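From: Esther Athumani
To: tabletop-practice list
Subject: Re: [tabletop] draft rules for scene setup, second pass

Hello everyone,

Thank you for being so patient with me on this. I meant to answer on Tuesday and then the week got away from me, as it does in May when every group wants its table hours at the same time. I've read all the replies, including the long one from the Haneck people (which I enjoyed very much, even the parts where they disagree with me!), but I'll start with the message that raised the most points at once.

Laizer wrote:
> I can live with most of the draft, but section 3 worries me. "Objects
> shall be varied" is not a rule anybody can check. Our operators read it
> and put out whatever is closest. Also, do we really want the hands parked
> in the same pose at the start of every episode? We have more than 2000
> episodes where they weren't, and I'd hate to see those thrown out. And
> please say something about the floor. Last month one of ours rolled the
> base over an extension cord, twice.

You are right about section 3, and I'm a little embarrassed that the sentence survived two rounds of reading. What I had in my head was variety in how things behave under the fingers, and I never wrote it down. So my new wording is: "Each setup shall include at least one item that gives when squeezed, one rigid item, one item lying flat on the surface, and one item that stands upright and can be knocked over." An operator can go down that with a pencil and say yes or no. Vatura asked whether one object may count for two of those, and I'd say no, at least for the first year – it keeps the arguments short.

On the start pose, please don't throw anything out. The rule was only ever meant for new recordings, and I'll put that in plain words at the top of the section. I would also loosen it. What matters to me is that both hands are in view, clear of every object, and still for 3 seconds before the episode begins. Whether the fingers are curled or straight I would leave to the operator, provided the log says which. At Follden we tried insisting on matching hands and all we got was 15 minutes of fiddling per session and a lot of sighing. 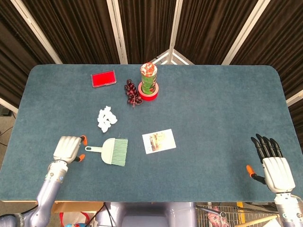
As for the floor, yes, let's have a section of its own. I'd propose that cables within the travel area of the base be taped down or run behind the backdrop, that boxes and carts stay outside the reach of the arms, and that the person holding the stop button walks the area once before power goes on. It takes very little time, and I say this as someone who has tripped over her own cart. If a group keeps its spare objects under the table, I think that can be allowed for fixed-base work, but the moment the base is free to move they should come out.

One more thing while I have you. Several of you asked about loose materials, cotton and beads and so on. I'd like to permit them, with a note that anything small enough to get into a finger joint has to be cleared and the joints looked over before the next setup. Haneck wants this after every episode. I think that's heavy for soft stuff and quite sensible for beads, so perhaps we split it in two. Tell me if that seems fussy.

I'll fold all of this into draft 4 and send it around as plain text, so people can mark it up in whatever they like. If you have a strong feeling about the two-objects question, please write to the list and not just to me, so that Vatura can see it too.

Warmly,
Esther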